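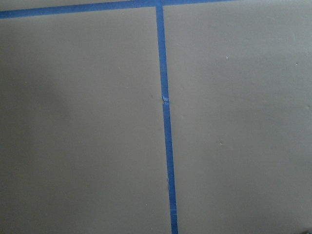
Blue tape on the gray top, lines meeting in a T

Masking lines and adhesive residue on matte finishes
Finishes and Coatings > Surface Prep

putty_knife_322
Looking for data on how long blue painter's tape can stay on a matte coating before the adhesive starts to transfer. My layout lines need to stay down for several weeks. The coating is Puren satin-matte, two coats, rolled. The tech sheet gives a recoat time and a full cure time but says nothing on masking. The tape core says 14 days.

Trorkby
The number on the core is for clean removal from a cured surface, indoors, out of direct sun. It tells you nothing if the coating is still curing. How long between the last coat and the tape?

putty_knife_322
Six days. Sheet says 21 for full cure. Shop sits at 68 F overnight, a bit higher by 3 in the afternoon.

Trorkby
Then you taped early. Solvent or coalescent still leaving the film gets held under the tape and you get a band with a different sheen. On gloss you can polish it back. On matte you can't, polishing just makes a shiny stripe.

Letell
Disagree with part of this. Witness lines on matte are mostly plasticizer from the adhesive going into the film, and that happens on fully cured coatings too. I ran strips on cured panels for 160 days. Every one left a mark you could see at a low angle. The strips I pulled at two weeks left none.

Trorkby
Which coating? A soft acrylic will do that. A two-part won't.

Letell
Waterborne acrylic, one part. Same class as Puren as far as I can tell from the sheet.

Trorkby
Fine, but 160 days against two weeks doesn't tell him where the limit is. You have two points.

Letell
Correct. I didn't claim a limit. 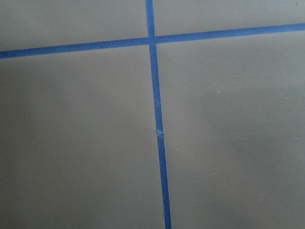
Same color family as my top, tape lines crossing

Shona Tautahi
I do line layout on benches and floors. What works for me:

Pull and replace on a schedule. I do it every ten days and write the date on the end of the strip in pencil. Pull back on itself at a low angle, slowly. If the adhesive stays behind, warm the next length with a hair dryer on low before pulling. Residue comes off with mineral spirits on a white cotton rag, but test it somewhere hidden first. Don't use acetone on acrylic. Don't use a melamine sponge on matte at all, it is an abrasive.

For lines that have to cross, lay one strip straight through and butt the other to it from both sides. Overlapped tape has a step, and the step collects dirt.

putty_knife_322
Butting leaves a gap if the cut isn't square. I'd take the step.

Shona Tautahi
Cut against a steel rule on a scrap liner and then lay it. Don't cut on the coating.

mahlangu_fan
Why not use vinyl floor tape and leave it? I have Mahlangu vinyl down since June and it hasn't moved.

Letell
Has any of it come up yet? That's the part he is asking about.

mahlangu_fan
No. It's permanent as far as I'm concerned.

Trorkby
Different requirement, then.

putty_knife_322
I'll put down three test strips on an offcut with the same two coats and pull at 7, 14 and 28 days. Will post the result.

Letell
Put a fourth strip near a window. UV cures the adhesive and your indoor number won't hold there.

Thread views: 3333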